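How to Check Your Real Wage Growth Against Inflation

A raise on your pay stub and a raise in what you can buy are separate figures. This page shows how to work out the second one from the first, using pay records you already have and a published price index. A calculator or a basic spreadsheet is enough.

What you need

One pay stub from the start of the period and one from the end
The price index value for each of those two months
Your regular hours per week in both periods

Use the same month in both years if you can. Comparing January with January removes most seasonal effects, such as holiday overtime or a year-end bonus paid through regular payroll.

Step 1. Find your base pay

Take gross pay before taxes and deductions. Leave out overtime, bonuses, commissions and expense refunds. If your stub combines them on one line, ask payroll for a breakdown. Net pay will not work for this purpose: a change in your health premium or withholding would show up as a change in wages.

If you are paid every two weeks, do not double the figure to get a month. Multiply by 26 and divide by 12. For twice-monthly pay, double it.

Step 2. Get the index values

Use a consumer price index for all items, and take both values from the same series. National and regional series can both be used, but they cannot be mixed. The same goes for seasonally adjusted and unadjusted values. For a comparison of the same month in two years, use the unadjusted series.
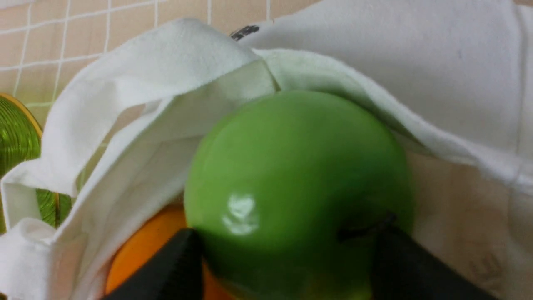
Green apple in a white tote bag.

An all-items index covers food, housing, transportation, medical care and other spending. Your own costs may rise faster or slower than the index, depending on what you buy. The food component alone is published as well, but it should not be used to adjust a full wage.

Step 3. Adjust the earlier wage

Divide the later index value by the earlier one. Multiply your earlier wage by the result. This gives the wage you would need now to buy what you bought then.

Suppose base pay was $2,215 a month at the start and is $2,396 now. The increase in dollars is $181, or 8.2 percent. If the index rose 10 percent over the same period, the adjusted starting wage is $2,215 × 1.10 = $2,436.50. Current pay is $40.50 a month below that. In real terms the wage has fallen 1.7 percent, even though the stub shows a higher number.

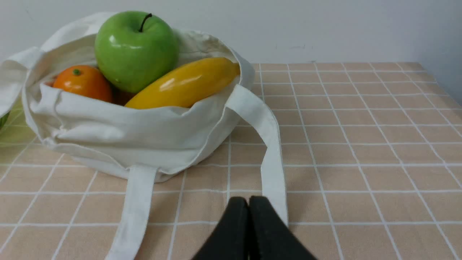
Do not simply subtract 10 from 8.2. The result, minus 1.8, is close here, but the gap widens as the percentages get larger. Divide the current wage by the adjusted starting wage and subtract one.

Step 4. Correct for hours

If your hours changed, repeat the calculation with hourly pay. Convert both monthly figures to annual, then divide by the hours worked in a year. A move from 40 hours to 37.5 at the same monthly pay is an hourly raise, and the monthly comparison will miss it. Keep both results – the monthly one tells you about your budget, the hourly one about your rate.

Salaried workers should use the hours in the contract unless they have kept a log.

Step 5. Record the result

Write down the two months, both wages, both index values and the name of the series. Without the series name the calculation cannot be repeated next year.
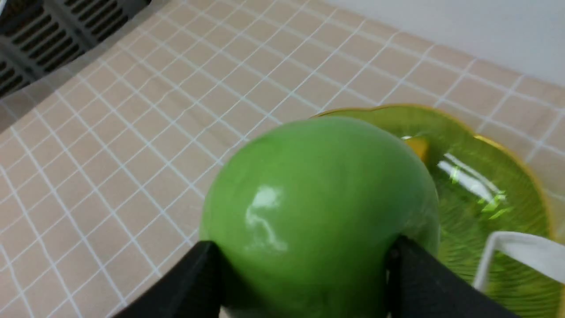 Index values are sometimes rebased, meaning the reference year is reset to 100. If the new value looks far too low next to your old one, look up both months again in the current table.

Common errors

Using the annual average index for one date and a monthly value for the other
Counting a one-time payment as base pay
Comparing a probation wage with a regular wage without noting the change

Page prepared by Nighat Jatoi. Formulas checked by Graham Bickerstaff.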